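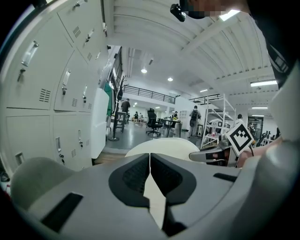
**Plivberg Model Engineering Club · Members' Diary**

December, gone eleven at night

Home, boots off, tea made, and far too wound up to sleep, so I may as well write this down while I still have it all. We went to the open evening at Ditoveo and I had a go at teaching a robot. Me! I have spent thirty-odd years making small steam engines that go round and round and do nothing useful, and tonight I picked up a gripper and moved clothes pegs from one bowl to another, and it goes into the pile of things the machine will learn from.

I'll start with getting there, because it was an adventure of its own. The number 7 bus goes to the end of Zawadzka Street and then you walk. I had drawn everybody a map and I had drawn it wrong, with the canal on the left. We went past the tile warehouse twice. Then somebody spotted a light over a side door and we all trooped in ten minutes after the start, stamping our feet and saying sorry.

It is one big long room with a grey floor and a ribbed white ceiling, and a railing up above where there's another level. I had expected something like a hospital, all glass and hush, and it was a workshop. There are lockers down one side like the ones at the swimming baths. There is a coat stand. There are shelves with bits and pieces all over them, and I felt at home straight away, and wanted to go through those shelves far more than I let on. People were wandering about with their bags still on their backs, which made it feel like the first half hour at a village show.

They split us into small groups. Ours got the hand grippers first, and I'm so glad, as I was fresh and hadn't filled up on biscuits yet.

The gripper is a grey thing you hold in your own hand, with two black finger pads at the front that close on whatever you're after. The pads have a textured face inside a plainer rim. I asked what they were made of and got a long answer, which I enjoyed very much and have already lost half of. The one being used across from me had a square black and white marker stood up on top of it, all blocky, like a crossword that somebody has filled in with a thick pen. That is how the cameras know where the tool is and which way it is tipped. So simple! It's printed squares. I had imagined lasers, or some sort of magnetic business, and I said so, and was told that they'd had a system like that in an earlier version and it sulked whenever anyone moved a steel cabinet.

The idea, as I understand it (and I asked twice), is that you do the job with your hand in the gripper, and because the gripper has the same sort of fingers as the robot, what you do can be handed over to it. You aren't writing out instructions. You just do the job, over and over, a little differently every time, and the differences matter as much as the job does. If you always put the bowl in the same spot, it learns the spot. If you shove the bowl about, it has to learn the bowl. I thought that was lovely. I have taught evening classes in soldering and it is exactly the same with people.

Then it was my turn. The thing weighs more than I thought it would, though not so much that you'd complain. The odd part is that your own fingers stop being any use. You are all thumbs, or all two thumbs. I went for my first peg and squeezed too soon and it pinged off across the table. The second one I got, and I held it up like a trout. By the sixth or seventh I had stopped thinking about my hand and was thinking about the pegs, and our demonstrator said that is when the recordings start being worth having. I asked if they'd be throwing my early ones away. She said no, a few muddles are useful, as long as you carry on and finish the job. I have been saying that to the juniors for years about stripped threads.

Things I learned at that table, before I forget them:

- Go slower than you want to. I was told this four times.
- Come down from above on small things and in from the side on tall ones, and don't change your mind on the way.
- Keep the marker facing up where it can be seen. When I twisted my wrist right over to get at the bottom of the bowl I was politely stopped and asked to begin again.
- Let go properly. Open the fingers all the way and only then move off, otherwise you drag the peg with you.
- Don't talk with your hands. (I do. I was waving a gripper about while asking a question and had to be asked to put it down.)

They told us they want 3000 goes at the peg job before they'll try it on the robot. Three thousand! I did 30 and my forearm knew about it. There was a tally written up for the evening, and by the time we left all the groups together had got to 176, pegs and everything else, and there was a bit of a cheer when it went up. I know that's a drop in the bucket but I felt very proud of our drop.

After that we swapped and saw the Girkaser, which is their own arm, working on a job that had already been learnt. It was putting cups on a rack. I won't pretend it was quick. It was about as quick as my late aunt laying the table, and with the same little pause before each one, as if it was checking for chips. But it did it! One of our lot moved the rack when the arm was halfway over (with permission, I should say, he had asked) and it stopped, had a sort of think, and came down in the new place. There was a proper gasp. I have seen plenty of machines do things faster and far more exactly. Every lathe in our shed is more exact. I have never seen one put up with being mucked about.

It dropped two cups in the time we watched. The second one rolled under the bench and three of our members went after it on their hands and knees, all eager to be of help, and came up with one cup, a pencil and a very nice M4 cap screw. The screw was given back. Reluctantly.

We had a good session of questions standing about afterwards. Ours were, I'm afraid, nearly all about gearboxes. How much backlash, what grease, did they cut their own or buy them in (they buy them in), and what do they do when a tooth goes. I think they'd been ready for questions about robots taking over the world and were rather pleased to be asked about grease. One of the engineers fetched out a worn gear to show us and it went round from hand to hand like a baby. I'd say the wear was on one flank only, and I said so, and he looked at it again and said yes, they always park the arm on the same side. So we may have been some use.

I asked my own question last. Could a club like ours build a hand gripper ourselves? Just the hand tool, nothing clever on the other end. The answer was yes, easily, and that their first one was printed over a weekend and held together with tie wraps. The body is mostly there to be comfortable and to hold everything still. The finger pads are the fussy part, and they've been through more shapes of those than anyone had kept a record of. They were kind enough to let me draw round one on the back of my bus map, so the map has been of some service after all.

Scribbles for the club night, while I'm at it:

1. Two fingers, one trigger, parallel motion. I think we can do this with a simple pair of links and some brass bushes. No motors to begin with.
2. Pads cast in something grippy. We have half a tin of the moulding stuff left from the tyres on the traction engine.
3. Somebody to print us a marker, and to find out if it must be any particular pattern or if they're all as good as each other. I forgot to ask. Annoying.
4. Pegs. We'll need pegs.
5. Ring Ditoveo and ask if a smaller party could come back in the spring and do an afternoon's worth. They did say they are always short of hands.

The juniors are wild to have a go and I think it would suit them better than the spring project we'd planned, which between me and this diary was another weather vane. I'd like to see if they can beat me at pegs. I expect they can, they've all grown up with those game controllers.

We left later than we should have and had to trot for the bus, which was standing at the stop with its doors open, thank goodness. Everyone talked all the way home, right across the aisle and over the heads of two very patient girls with a cello. Half the club wants to build the gripper and the other half wants to build the arm, which is madness, we haven't the room and we haven't the money, and I have already started working out what it would cost.

My wrist aches. I picked up my tea just now with two fingers, from the side, nice and slow, and let go properly when it was on the mat.

To do in the morning: thank-you card to Ditoveo, dig out the tyre moulds, and find out who went home in my scarf.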